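Writing up the grip fault on the Tano cell, since a few people asked after I posted the one-line version. Short posts, no particular polish.

Setup: one arm, two-finger gripper with ribbed pads, white table. Task is pick up a bottle, lift, carry, set down. Controller is a Pevau, which we have run since before the gripper change. Gripper driver is from Sastry.

Logged attempts before the fault: 3,658. I had stopped watching it by then. That was a mistake, and I'll get to it.

On 27th March the arm closed on a bottle, reported a good grip, lifted, and dropped it at travel height. Cap stayed on. It then carried nothing across the table and released nothing, with a status of "complete".
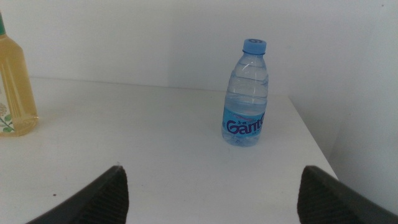
The driver decides "object held" from two values: finger position and motor current. If the fingers stop short of fully closed and current is over a threshold, it calls that a grip. Both have to be true for the same 207 ms window.

In the bad run both were true. Fingers stopped short, current was high. By the driver's rules it was holding a bottle.

First theory was bad pads. Swapped them. Second drop came 103 attempts later, so no.

Second theory was low friction from condensation. Wiped down every bottle, ran again. Same signature in the log. Also no.

Third theory was the one I should have started with. I plotted left and right finger contact separately instead of the combined value. In good runs the two contacts land close together. In the bad ones the left finger touches early, and the right one is still traveling.

A small offset is normal. The bottle slides a little on the table and centers itself. If it tips in place of sliding, you get a pinch high on one side and low on the other. Current goes up. Position looks fine. The hold is good enough to leave the table and not much more.

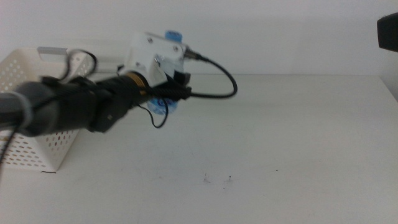

So where did the offset come from? The wrist. The gripper bracket had rotated slightly against its mount. You could not see it by eye. You could measure it with a square, which I did after spending most of a day on software.

Two screws were under torque. My service sheet has them checked in February. It does not have a torque value, only a tick. I wrote that tick. A tick tells you I looked at a screw.

Contributing factor: cable drag. The gripper cable leaves on one side with a wide loop, and on long moves it pulls the bracket the same direction every time. Small load, always the same sign. Give that a few thousand cycles and a screw at the low end of its torque range.

The safety part, for those who only skim for it. A drop on its own is a nuisance. The problem is that the Pevau took "complete" from the driver and cleared the hold interlock. With a load marked as placed, the cell allows the door to open at reduced speed. It would have allowed that with a bottle about to come loose.

Water in plastic, so the worst case here was a wet floor near a powered arm. Same logic with a heavier part is a different report. Ploker runs this driver on steel blanks, and I sent them the log the same evening.

I had read the interlock as "nothing in the gripper". What it says is "driver believes nothing in the gripper". I wired it, so that one is mine too.

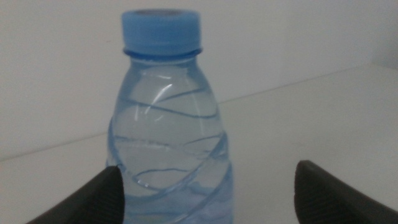

Changes made so far:

Bracket realigned, screws torqued with a number written down, witness marks across the heads.

Left and right contact now checked separately. If they differ by more than the limit, the fingers open, the arm re-centers and it tries once more. Second miss stops the cell.

Grip is checked again after lift, before any sideways move. Costs a little cycle time. Fine.

Door interlock no longer takes the driver's word. It wants measured finger position at full open, plus the arm parked.

Cable strain relief is not done. I have a clip design I don't like — it moves the drag to the elbow and calls it solved. Until that changes, the bracket gets checked with a square at every start.

Attempts since the fix: 1,889. No drops. The re-center routine has fired a few times, always on long reaches, which points at the cable again.

Not calling this closed. The old version also looked fine at that count.

Driver patch is with Sastry for review. If you run the same gripper, plot the two contacts separately before you buy pads. I have a spare set now if anyone wants them.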